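Tape Is the Weak Part

Most advice on table decorations treats the balloon as the problem. Buy a better balloon, use a weighted base, pay for helium. After decorating tables for the Markley hall since January, I hold a different view. An air-filled balloon on a bare table is a sound, cheap object, and the usual failure is in the fastening.

An inflated balloon weighs a few grams and presents a large surface to any draft. The force on it is small, but it acts well above the table, so the neck works as a lever on whatever holds it down. A short tab of tape under the knot sees almost all of that as peel, and peel is the load that adhesive tape handles worst. The same tape pulled along its length holds many times more.

The consequence is simple. Run the strip from the neck flat along the tabletop, and finish it with a wider patch. The strip carries the pull and the patch spreads it. I used 62 balloons at the last event, all fixed this way, and 10 needed attention before the end — most of them on tables beside the door.

Surface preparation matters more than the brand of tape. Wipe with a barely damp cloth, then a dry one, and keep the two apart. Dark tabletops show every smear, which I count in their favor.
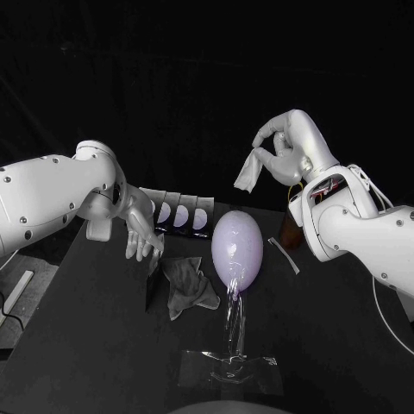
Nelly Paucar objects that clear tape is the wrong choice on a black table, as every wrinkle in it catches the light, and that she would take a loop of thread and a small weight over a shiny patch at the front of the setting. Her point on looks is fair. Thread, though, lets the balloon lean, and on a crowded table a leaning balloon ends up in somebody's glass. I would sooner press the patch down from the center outward and accept a few creases.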